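Loliveo Play Materials Program
Progress report to Brutberg, second funding period
October 29, 2022

Status: on schedule, with one item carried over from June.

The work in this period covered the rolling task — flattening a ball of play dough into an even sheet on a tray. The Skarum dough recipe was held constant throughout. A total of 2,761 rolling trials have been logged, of which 82 were excluded for incomplete thickness readings. Spending is within the approved budget.

Tool choice is settled. The T-shaped roller, with a short upright handle and a wooden roller set across it, replaces the two-handed pin used in the first period. Pressure is applied from directly above the dough, and the start position is easier to repeat. Each trial begins with a single ball placed on the dark gray tray, whose raised rim keeps the dough on the work surface.

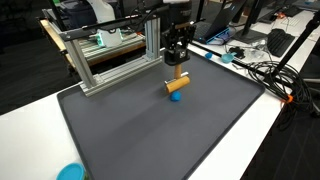 Hájek, on reading the draft, asked whether the ball should be pressed flat by hand before the first pass, as a round ball tends to creep ahead of the roller and leaves one end of the sheet thick. The point is accepted. Pre-flattened balls will be run as a separate series and reported apart from the main results.

Sheet thickness after 3 passes varied by around 2 mm between center and edge. Most of the variation came from dough left uncovered between trials. Storage in closed tubs is now part of the written procedure.

Carried over: comparison of the wooden roller with a smooth plastic one. The plastic rollers ordered in June have not been delivered — a second supplier has been asked for a quote.

Next period: pre-flattened series, roller comparison, draft of the activity guide.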